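Why do grapes grow in bunches?

Before there is a single grape, a vine makes a cluster of tiny green flowers, so small you could walk right past them! Each flower that gets pollinated can swell into one grape, and they all share the same stem, which brings them water and sugar from the leaves. A big bunch might hold 200 grapes, all cozy together. 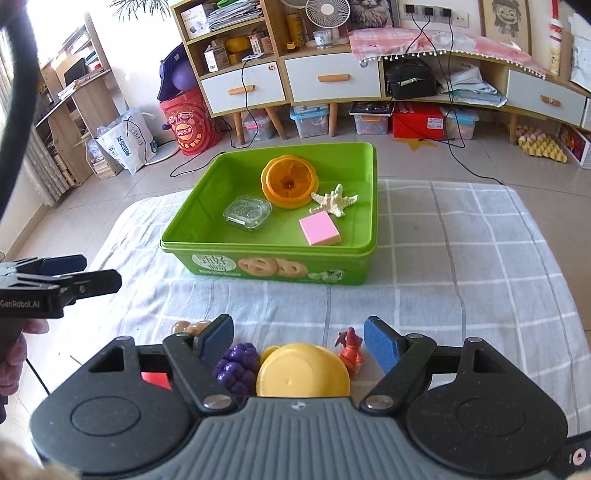

Gerardo Lumbao wrote to ask if raisins grow on vines too. They start there, Gerardo, as grapes, and then they get dried!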